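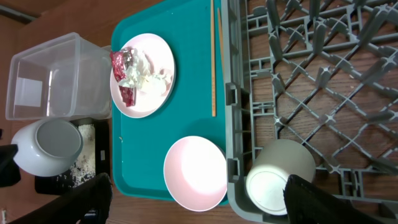
Tray, plate with leftovers, chopsticks, rack. November 14, 2019.

Test day for the clearing routine. I have been meaning to write the lunch return down properly since June, when Onum gave up the second dishwashing slot and everything from the canteen floor started arriving at the one table. Today I had the time, so I wrote it between loads.

The unit of work is the tray. A tray comes back with a plate, a bowl and chopsticks, sometimes a cup, and whatever the person did not eat. The order I use is scraps, sticks, bowl, plate, cup, tray. I have tried it with the bowl first, which feels quicker because the bowl is usually empty and goes straight to the rack. The problem is that the plate then slides on the tray when you tip it. With the bowl left in place at the near side there is something to stop it. Difference per tray is small. Over a full lunch it is noticeable in the wrists.

Scraps today were mainly shredded cabbage. Cabbage is a nuisance. It is light, it clings to a glazed surface, and a straight tip into the bin leaves a third of it behind. Scraper at a low angle, two passes, turning the plate half way between them. Wrappers come off first and go in dry waste. Foil mixed into the cabbage is the most common sorting mistake and the food waste contractor, Drillard, rejects a bin for it. They rejected one in the summer and we paid the surcharge, so I now pick the foil out before touching anything else on the plate. It was a red and silver one on this tray.

Rice is the other one. It goes in the black tray, and the black tray gets emptied when the bottom is covered, earlier if there is sauce in it. Left longer it sets. I scraped it out with the flat edge and soaked it in cold water for 12 minutes. Hot water makes rice starch worse. I have been told the opposite twice this year and have tested it both times.

Chopsticks. The wooden ones roll. If the tray is tilted at all they end up on the floor and have to be counted as dirty and then as damaged, which is two lines on the sheet. Lay them parallel to the long side of whatever they are next to and leave them until the scraps are done. Then both together, tips the same way, into the upright holder. I checked the stock box after the shift: 1,607 single sticks, an odd number, so there is one without a partner. The order from Istix was for 2,000. The loss since June is therefore 393, and I do not believe that many have broken. I suspect the dry waste bin. Will look in it for a week and note what I find.

The rack. The gray lattice one is on trial and I have mixed feelings about it. In favor: it drains quickly, the ribs run on the diagonal so a plate can go in from either direction, and the slots in the rim are wide enough for a gloved hand. Against: the cups. The pegs are spaced for plates and a white cup put in among them will lie over on its side, and then it holds a spoonful of water along the lower wall. Upside down over a crossing of the ribs is better, but only if it is placed with some care, and by the end of lunch it is not. Śliwiński sell a cup insert. I have the leaflet. The outside measurement is given and the inside one is not, so I wrote to ask.

Also the wood. The tabletop is wood and the rack is open underneath, so anything that drips goes directly onto the grain. I wiped it down after each load with a barely damp cloth and then a dry one. A shallow mat under the rack would do the same job. Add to list.

The clear box stays at the back with nothing in it until the first dry load is ready. I had it nearer the front last week and it collected crumbs. Its label is on the inner wall, where it does not get rubbed by the cloth. The adhesive on these softens at the second or third wash in any case. Pencil on masking tape lasts longer and comes off clean.

Numbers for the day. Some 300 trays, taken from the till and not from me. One load held over to the evening. No breakages – one chip on the foot of a white bowl, old, already on the sheet. I turned the white bowls on their sides to check the bases and found no others.

The pink plates and bowls are holding up better than the white. The glaze shows less gray marking from the cutlery, or the color hides it. I can't tell which without a lens. They do stack less well. More than eight bowls and the pile leans, so I keep to two short piles.

Finished late. Gloves are splitting at the left thumb again, same place as the last pair, probably from the scraper handle. Taped the handle. Need more tape, the mat, dishwasher salt, and an answer from Śliwiński before the trial rack has to go back. Tomorrow I will run the first half of lunch with the cups in a separate basin and the second half with them in the rack, and write down both drying times.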